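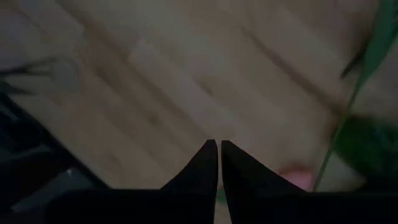
Pink and green on light wood.

The Clear Table Challenge: One Member's Doubts

Chuensuk Neighbors newsletter, December 22, 2020

The November issue carried a page on the Clear Table Challenge, and several of you have written in to say how much you enjoyed it. I did the challenge too. I was asked for my thoughts and I'm afraid I have some.

For those who missed it, the rules came from a handout by Jirayu Suwannarat, who ran the online tidying talk in the fall. You pick one table in your home. Every night before bed you take everything off it, wipe it, and put back only what you can name a use for the next day. Whatever is left goes in a tray, and at the end of the week you deal with the tray. Keep this up for the month and, according to the handout, you will have "a calmer home and a calmer head." Jirayu was a good speaker and very patient with those of us who could not find the mute button. My quarrel is with the handout.

Start with the claim that the average household table holds 300 items over the course of a year that don't belong there. Who counted? I asked and was told it came from a blog. I looked for the blog and found a different one that said 1000. Neither said what an item was. Is a pack of rubber bands one item, or is it however many rubber bands are in the pack? I'd like to know before I feel bad about it.

Then there is the wood. The handout says a pale wooden table is the best kind for the challenge, on the grounds that clutter stands out against it and you will be moved to put it away. Small bright things do stand out on light wood, I'll give them that. A bit of pink or a bit of green will catch your eye from the doorway. But my table is pale too and has been for as long as I've owned it, and seeing a thing has never once made me get up. I see it and think, there's that pink thing, and I go on with my coffee. My sister's table is nearly black, and it is bare from one end to the other. She would keep a clear table if it were made of cork.

The wiping I have no complaint about. Wiping along the grain does leave fewer streaks than going around in circles, and it takes no longer. I had been doing it in circles all my life. If you take one thing from the handout, take that.

Now the tray. Plenty of people bought the Wenine tray that was mentioned at the end of the talk. I used the lid of a shoebox, and I can report that it held things. By the end of the first week it had in it a dried-up marker, a length of ribbon, two keys I didn't recognize, and a hair clip that nobody in my house will admit to. The instructions say to "deal with" each one. The marker went in the trash. The ribbon went in a drawer. The keys I was afraid to throw away, as I think anyone would be, so they went back in the lid. By the end of the month the lid was full of things I was afraid to throw away, and it was sitting on the table.

I asked other members how they were getting on. One household had moved the whole lot to the top of the dryer, where it remains. Another told me their table was perfect, and when I asked about the kitchen counter they changed the subject. A third did it properly from start to finish and was very pleased, but she did say she has no children at home and eats at the counter. I'm glad for her. I don't think she was the one who needed it.

There is also the matter of when. Jirayu suggests bedtime, so that you come down to an empty table in the morning. In our house the table is in use until the last person gives up and goes upstairs, and the last person is generally me. After a long day I'm not going to hold up a little round something and ask what I'll be using it for tomorrow. I tried it before supper instead, when the table has to be cleared anyway, and I kept at it far longer that way. The handout warns against this, and doesn't say why.

And I'm not convinced about "calmer." I kept notes, because I was told to, with a score from 1 to 5 for how I felt each evening. My best score came on a night when the table was covered in wrapping paper and we were all laughing. My worst was on a clear-table night when I couldn't find my reading glasses. They were in the lid.

So what would I tell somebody starting in the new year? Clear it before you eat. Wipe with the grain. Use any container you already have, and make it a small one. When something turns up that you can't place, ask the people you live with once, out loud, and if you get no answer by the weekend, out it goes (keys excepted). Skip the scoring, and don't buy anything.

Jirayu has kindly offered to give the talk again in the new year, with time for questions, and I've put my name down. Sign-up is by the usual email. If you recognize a small brass key with a square head, please get in touch with me through the newsletter.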